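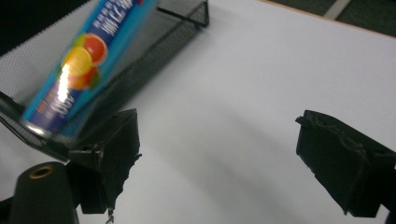 *Blue tube with citrus label, and black wire mesh basket.*

**Progress report: Saltilia documentary film**
Prepared for the Hakala Fund by Elsa Lahtinen, producer
Mar 10, 2019

## 1. Position against plan

Principal photography is complete except for two interviews at Fillach. The edit began on schedule and a first assembly exists, running longer than the length agreed in the grant letter. The director, Seija Eskola, expects to bring it down in the next pass by removing most of the harbour material and shortening the opening.

The project holds 2842 minutes of camera footage. All of it has been copied to both storage sets and checked against the camera reports. One card from the second Fillach visit produced read errors on first copy. It was read again on a different reader and the checksums now match.

## 2. Camera and sound

The main interviews were shot on two cameras at matched settings. The wider camera was found to be slightly green in the first session, and a correction has been built for those clips. Later sessions used a shared white balance card and need no correction.

Sound is less even. The lapel microphone picked up clothing noise in the ferry interviews, so the boom track will be used there, with more background engine than we would like. A test clean-up of one passage was acceptable on speakers but thin on headphones. We have asked Algate, who are doing the mix, to quote for the full set before we commit any money to it.
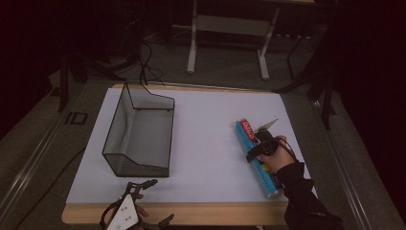 ## 3. Archive and rights

The archive list now stands at 249 stills. Scans have been received for the whole list at a resolution suitable for slow camera moves. Permission is signed for the family albums. The newspaper material is still under discussion - the owner has agreed in principle but wants a shorter licence term than our distribution plan assumes.

If the term cannot be extended, the sequence will be recut using the family albums only. Seija has already tried this version and considers it workable.

## 4. Budget

Spending is within the approved total. Travel is over its line, as the weather held the crew at Fillach for an extra night. The difference has been met from contingency and no transfer between headings is requested. The mix line may need to be reviewed once the Algate quote arrives.

## 5. Next period

- Record the remaining Fillach interviews.
- Deliver a second assembly to the Fund for comment.
- Settle the newspaper licence, or confirm the recut.
- Book the grade and mix, with picture lock held at July.

The Fund's comments on the second assembly are needed in writing before picture lock. A viewing link and a current cue sheet will be sent with it.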